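Clearing out the spare room (part one, probably)

I have been putting off the spare room since we moved to Plumham, and for a while I got away with it. You shut the door, you tell visitors it's "mostly storage", and you sleep them on the sofa. But my sister's lot are coming in August and the sofa has given up in the middle, so last month I opened the door and had a proper look.

It was worse than I remembered. Boxes from the last house with the tape still on, a rolled-up rug, an exercise bike I swore I'd sell, and so much paper. I'd guess I shredded 500 sheets the first weekend (the shredder kept cutting out and sulking, so I did it in bursts between cups of tea). Old gas bills, the instructions for a video recorder, a letter from a dentist in Prikside who retired years ago. Why did I bring that with me? I paid a man with a van to move that letter!

What helped in the end was giving up on doing a whole room. I'd read all the usual advice about tipping everything onto the bed and facing it in one go, and I tried that once in the old flat and slept on the floor. This time I picked one sort of thing at a time. Books on one evening, cables on another, and then the bits and bobs, which for me means anything small that has drifted into a drawer because it had nowhere else to go.

For bits and bobs you want an open tub you can see into, and a clear surface at a decent height so your back doesn't go. I'm a great believer in a bright tub. I have lost beige ones in a beige room for a week at a time.

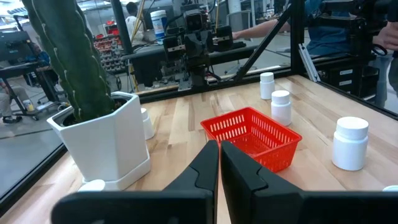 Red basket, white bottles, and a good big table to spread out on.

Medicines were their own little saga. I had things in that bathroom cabinet older than my car. If you're doing the same, please don't put them in the bin or down the loo – take them back to the chemist, who will deal with them properly. Ours took a whole carrier bag off me without a word, although I did get a look over the cough mixture.

Cables took me 4 evenings, which is silly for cables. My rule was that if I couldn't say what it plugged into, it went. I then broke the rule for a grey one with a square end, and I'm still glad, even if I can't tell you what it's for. The rest went to the recycling centre out at Hirnness, along with a dead printer and the kettle that used to trip the fuse. Go early if you can. By ten in the morning the queue is back past the roundabout and people start getting out of their cars to have opinions.

Books were harder. I got rid of two boxes and then took half of one box back out again, and I'm not going to pretend that was sensible. The charity shop didn't want the encyclopaedias and neither did anybody else. They're in the hall now. We walk round them.

The bike did sell, by the way! A very cheerful couple came for it and got it into a tiny hatchback with the boot open and a bungee strap. I kept the money in an envelope for paint, and then spent it on a takeaway from Yu, because we'd both been up and down the stairs all day and there was only mustard in the fridge.

Then there's the question of what you let back in once you can see the floor. I'm trying to be strict about it. A bed, obviously, and a lamp, and somewhere to put a glass of water down. After that I'd allow one plant, and it would have to be the kind that puts up with me. I killed a fern in that room just by having the door shut. A tall cactus in a plain white pot is more my level, and it gives you something green to look at without wanting much back.
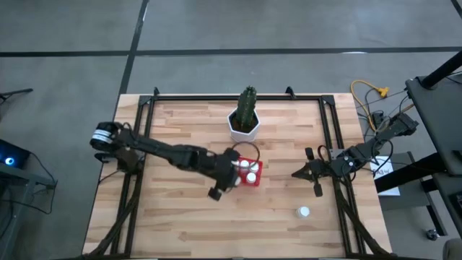 What's left to do

The walls, mainly. They're the colour of weak tea and there's a darker patch where a wardrobe must have stood before our time. I've got 8 tester pots on the windowsill and I've gone off all of them, including the one I was sure about on the way home from the shop. My other half says white. I say we've had white.

After that there's the carpet, which needs a hired cleaner or possibly a skip, and a curtain rail that comes down if you look at it. I'll put up some photos once there's a bed in there. If anyone wants a set of encyclopaedias with the M volume missing, leave me a comment and I'll even drive them over.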